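Hestham Sorting Set
Mesh tray with stacking cubes

We've had this set on the shop floor since June and it's still the one I end up demonstrating most! It's a wide, shallow wire-mesh tray with a thin metal rim, plus three cube boxes that stack into a tower. Fill the tray with whatever you like (toys, cloths, clean recycling) and start sorting.

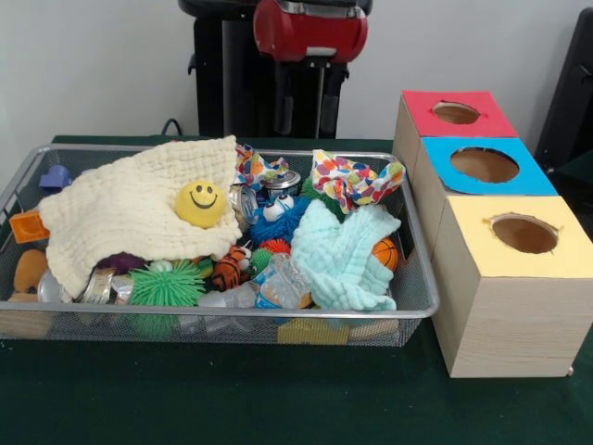 The mesh is fine enough to hold small things but you can still see in from the side, so little kids can spot what they're after before they dig for it. It wipes clean with a damp cloth – no soaking needed.

The cubes are my favorite part. Each one has a round hole in the front that's great for posting balls and scraps of fabric. Stack all 3 or spread them out across the table. 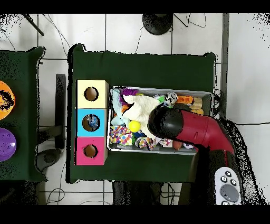

The cubes stacked yellow, blue and pink, next to a full tray.

Mix your textures if you can. Spiky balls, plush, crinkly muslin and a couple of hard blocks make a much better rummage than a tray of one thing, and Vilja Kinnunen in our Flevisberg store swears by adding a crumpled bottle for the noise.

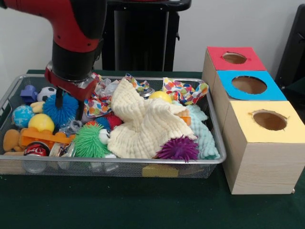

Refill packs of balls and fabric squares are sold separately, 21 pieces to a pack, and they fit the Karppinen tray too. Toys and table cover not included. Questions about spare cubes? Ask for Lucyna Pietrzak at the Hestham desk.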